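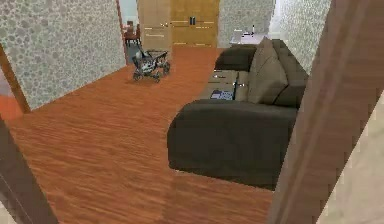 The Figueiredo Housing Archive invites applications for the post of Assistant Archivist, Domestic Interiors, at its reading rooms in Dotonwood. The Archive collects plans, builders' records, catalogs and oral histories that document how ordinary homes were laid out and finished. The successful candidate will describe these holdings in terms that researchers can search, and will be expected to write clearly about common features such as a reddish-brown plank floor, a wall with a gray-and-white speckled texture, or a brown wooden door jamb. Prior knowledge of building terms is welcome. Training in the Archive's own word list is given in the first 90 days.

The post is full time for a fixed term of two years and reports to the Head of Collections, Vitória Veloso.

Main duties

Catalog the Cusholm deposit, a body of builders' account books and correspondence received in November.
Answer written inquiries from the public and from other institutions.
Supervise the reading room 3 mornings a week, including one Saturday each month.
Prepare and check transcripts of recorded interviews with former tenants.
Assist with the packing and transfer of material from the Skernton store.

Requirements

Applicants must hold a degree in archival studies, library science, history or a related field. Equivalent work experience will be considered. They must be able to write accurate descriptions in English and to handle fragile paper with care. A reading knowledge of Portuguese is desirable, as part of the correspondence is in that language. The work involves lifting boxes and using stepladders, and adjustments will be discussed with any applicant who requests them.

How to apply

Applications should consist of a cover letter of no more than 2 pages, a current résumé and the names of two referees. Applicants should also submit one sample of descriptive or catalog writing. Work produced for a course is acceptable.

Materials should be addressed to Jaime Bastos, Personnel Office, and may be delivered by mail or by hand to the front desk in Dotonwood. Incomplete applications will not be reviewed. Shortlisted candidates will be invited to an interview and a short cataloging exercise, for which 8 days' notice will be given. Reasonable travel costs within the country will be repaid on presentation of receipts.

Questions about the duties of the post may be directed to Janka Šimko, Senior Archivist.

Posted March 2025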